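The Pen Drawer Problem, and What I Did With Mine

By the time I got around to it, the drawer would only open as far as my wrist. Something was wedged upright in the back, and every time I wanted a pen I had to slide my hand in flat, feel around, and pull out whatever I touched first. Usually it was a pencil with no point. Once it was a birthday candle.

I've written about closets for this magazine, and about spice racks, and about the cupboard under my stairs (twice!). I had never written about the desk drawer, and I think that's because I was embarrassed by it. A closet gets messy because you have clothes. A pen drawer gets messy because you keep picking up pens at banks and hotels and dropping them in there like a squirrel.

So in September, when everybody else in my building seemed to be buying fresh notebooks, I pulled the whole drawer out and tipped it onto the bed. I don't recommend the bed, by the way. I was finding paper clips in the quilt for a week. Spread out an old towel, or use a big tray if you have one.

There were 140 pens in there. I know because I'd promised my editor a number, and I counted them into rows on the quilt, muttering. That didn't include the markers, the highlighters, the glue, the erasers, or a stapler I'd replaced the year before after deciding it was lost for good.

I started with the pens since they were the bulk of it. My method is not scientific. You take a sheet of scrap paper and you scribble, and if the pen writes within a few loops, it stays in the running. If it skips, it gets one more chance after you roll it between your palms. Then it goes. I used to keep the skippers out of some kind of loyalty, and all that meant was that I'd grab one with the phone tucked under my chin while someone read me a confirmation number.

More than half of mine failed. I felt a little sick about that, and then I felt wonderful. Throwing out a dead pen is such a small, clean pleasure.

The ones that passed still had to get by a second question, though, and this is where I slowed way down. Do I like it? I had a whole fistful of perfectly good pens that I hate. They're scratchy, or they're too thin, or the clip digs into my finger. I put those in an envelope and took them to the front desk at my gym, where pens go missing by the hour, and they were thrilled to have them.

What I kept for everyday use was a blue ballpoint with a metal clip, two black gel pens and a mechanical pencil. That's it for writing. Four things! I have a few nice pens in a mug on the bookshelf for cards and letters, but the mug lives by its own rules and I'm leaving it out of this.

Highlighters were harder. I had them in every color, mostly in pairs, from a stretch when I was taking an evening class in bookkeeping and believed that color-coding would save me. It did not save me. What I found, going back through my old class notes, was that I'd used orange for nearly everything and the other colors for a page or so each before giving up. I kept the orange. If you use three colors, keep three, but look at your own pages before you decide, because we all think we're more organized than we are.

Then the glue. Oh, the glue. A glue stick is the one thing in a desk drawer that really does go bad, and it does it quietly. You take the cap off and there's a hard little raisin at the bottom of the tube. I had five, and I could get a smear out of only one of them. Check yours right now, I'll wait. A good glue stick should turn up smoothly, feel tacky, and have a cap that snaps. If the cap is loose, the stick is already on its way out, and you may as well use it up this week on something silly.

Next came the part I'd been looking forward to, which was the container. I have strong feelings about containers. My first attempt was a bamboo tray from Moltberg, expandable, very handsome, and totally wrong for me. It had one long trough for pens and a lot of fussy square pockets, and the long trough filled up inside of a month and started spilling into the squares. It's in the kitchen now holding skewers and it looks very happy there.

My second try was a zip pouch from Alix. I love a pouch. I'd carry a pouch to my own wedding. But you can't see into it, so you dig, and digging was the whole reason I was doing this in the first place.

What finally worked was a clear plastic box with dividers, nothing fancy, no lid. Being able to look through the side made more difference than I expected. I don't have to remember which section is which, and when a section starts to get crowded I see it happening long before I can't get my hand in. It stands on the desk, toward the back, and the drawer is now for paper.
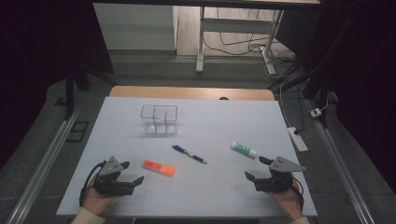

Should you sort by type or by how often you use each thing?

Go with how often you use it, and let type sort itself out from there. The front section is for whatever you reach for every day, even if that means a pen is sharing with a glue stick. I tried it the other way first, all the writing things together and all the sticky things together, and I kept leaving the glue out on the desk because its section was in the back corner behind the tape. Once I moved it up next to the pen, it started going home at night.

One more thing on sections: leave one empty. I know it looks like a waste. But stuff comes into the house every day - a thumb drive, a spare key, the tiny wrench that came with a shelf - and if it has nowhere to land it'll land on top of your pens. The empty section is the landing spot. I clear mine out when I do the bills.

Standing things up or laying them down is a matter of taste, and people get heated about it. I stand pens up and lay glue flat. A friend of mine stores all her markers sideways and won't hear a word against it, and for markers with a tip at each end she's probably right. Whatever you do, check the height before you buy. A box that's too shallow will tip over as soon as you drop a long pen in one corner, and a box that's too deep swallows erasers whole. I take a highlighter and a glue stick to the store with me in my coat pocket and try them in the sections right there in the aisle. I've gotten looks.

The whole job, from bed to box, took me an afternoon with a break for soup. The putting-away habit took longer. For the first couple of weeks I'd finish up at the desk and walk off with everything lying where I'd dropped it, the cap off the highlighter, a pen rolled up against the lamp. What helped was clearing the desktop down to almost nothing, so that a stray pen really stood out. I even put away the desk mat. A pale, plain surface is very bossy about clutter, and I need to be bossed.

Now I do a tiny reset before dinner. Caps on, things in the box, box pushed back. It's less than a minute and it's sort of nice, like closing up a little shop.

Money, since I always get asked. The bamboo tray was the expensive mistake. The clear box cost less than lunch. You may be tempted by the big modular systems, and I do understand, because I stood in front of the Chambi display for a good long while and imagined a different life. Their full desk set has a section for everything, including sections for things I don't own, and I could feel myself getting ready to buy the things to fill it. I went home. If you have a craft room or a couple of kids doing homework at the same table, it might be just right for you.

And what about refills and backups? I keep a small stash, one spare of each thing I use every day, in an envelope at the back of the paper drawer. Zekirside sells staples in a box of 2,000, and I bought one of those years ago and it's going to outlive me. That's the trouble with bulk. It's cheaper by the piece and then you store it forever. For pens and glue, one spare is plenty. When I open the spare, I write it on the grocery list, with the blue ballpoint, which has stayed in its spot since September except for one weekend when I took it to my sister's and had to have it mailed back.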